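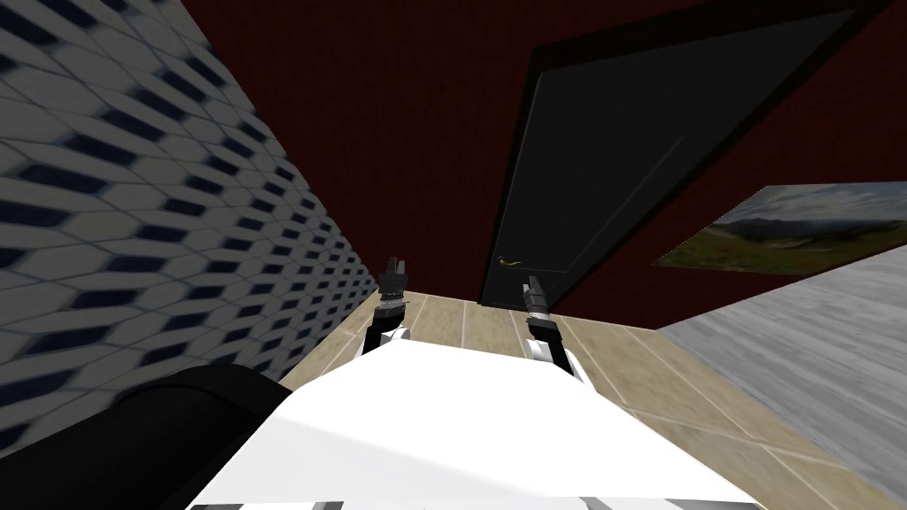

Project report: Why do the doors in Satberg Hall slam?

1. Background

Satberg Hall has four floors and, by general agreement, the loudest doors at Westasgate. I live opposite the stairwell, so I can't claim to be neutral. The aim of this project was to find out whether the slamming comes from the closers, the draught or the residents, the residents having already blamed the other two.

2. Method

I logged 50 closings in March, split between the kitchen door and the stairwell door. Each was let go from fully open and timed with a phone. A cheap sound meter stood on a stool, and on one evening under it, after which that evening was thrown out.

Both doors have Ferker closers with two adjusting screws, one for the main swing and one for the last bit before the latch. I was allowed to turn the second screw only, and only with a member of the estates staff watching, looking as if he had somewhere better to be.

3. Results

The kitchen door took 5 seconds to shut and did so politely. The stairwell door took 2 and shook my shelf. With the landing window closed it slowed down noticeably. Turning the screw helped as well, though less than I had promised my flatmates.

4. Discussion

The draught seems to do most of the damage. I didn't measure wind speed, which a better planned project would have done. Feedback on my draft also pointed out that people behave oddly around a door when someone is sitting beside it with a clipboard.

The window has since been painted shut.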